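Consumer Claims and Evidence
Week 6 handout: "Clinically proven" and other things printed on the box
Lecturer: Darcy Dhillon
Revised 5/12/23

Bring this to the tutorial along with one piece of packaging from your own bathroom. Any brand will do. If you bring an advertisement instead, make sure it has the footnotes on it, as most of our hour will go on the footnotes.

1. Where we left off

Last week we looked at price anchoring. Several of you wrote that shoppers are "tricked" by it. I marked that down where it was stated as fact, as the reading shows only that people paid more in one lab task. Please keep that habit of mind going, including when you like the conclusion.

2. The claim ladder

Cosmetic claims run from the empty to the testable. Roughly in order:

Mood words. "Radiant", "luxurious". Nothing to test, and the company knows it.

Appearance claims. "Reduces the look of fine lines." The word doing the work is "look". A moisturiser that plumps the skin for an hour meets this claim, and so might better lighting.

User agreement. "86% agreed their skin felt softer." Agreed with whom? Compared with what? Usually with nothing.

Measured effects. "Increases skin hydration after 2 weeks." Now we have something to argue about. Ask for the instrument, the comparison group and the size of the change.

Students tend to assume that the bottom rung is the honest one. I'm not convinced. A measured effect can be real and still too small for a person to notice in the mirror.

3. Worked case: Ferkon night cream

The Ferkon leaflet says the cream was "tested on 200 women". It doesn't say how many finished. It doesn't say whether anyone used a plain cream for comparison. The follow-up was 6 weeks, and the women were given the product free, which tends to make people polite.

Sârbu's chapter in the reader defends studies of this kind as "early signals". Fair enough, if they were followed by late signals. I looked for a later Ferkon study and could not find one. That doesn't prove there isn't one, and you should say so if you use this case in an essay.

4. Worked case: Grallora and the big number

Grallora went the other way and surveyed 4,000 customers. Size impresses people. But the survey went out by email in July to those who had already bought the product twice. Anyone who got a rash and threw the jar in the bin was not on the list. A larger sample of the wrong people gives you the wrong answer with more confidence.

The centre of the problem is who gets left out. We will come back to this with the Citarham data in Week 8, where the missing people are easier to see.

5. Tools and "professional results"

Everything so far has dealt with creams. Applicators get less attention, though the language on them is just as loose. "Flawless finish" is credited to the brush, the powder, the primer and the hand, depending on who is selling. A fair test would hold the powder and the hand steady and change only the brush. Blinding the person holding it is hard. Blinding the person judging the face is easy, and I have yet to see a company bother.

Watch also for "dermatologist tested" on a makeup brush. Tested for what? The phrase doesn't tell you the result.

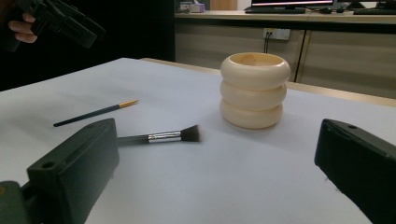
6. Questions for the tutorial

Pick one claim from your packaging and place it on the ladder. Defend the rung.

What would the company have to find for the claim to be false? If you can't name anything, write that down.

Find the smallest print on the pack. Does it weaken the largest print?

Is a vague claim worse than a false one? Sârbu says no. I think the argument on the last page of the chapter is weak, but read it before you agree with me.

7. Reading

Required: Sârbu, chapter 4, plus the Grallora survey form (in the reader, after the blue page).
Optional: the Ferkon leaflet. It is short. Read the footnotes first.

Short answers are due at the start of class. Half a page is plenty.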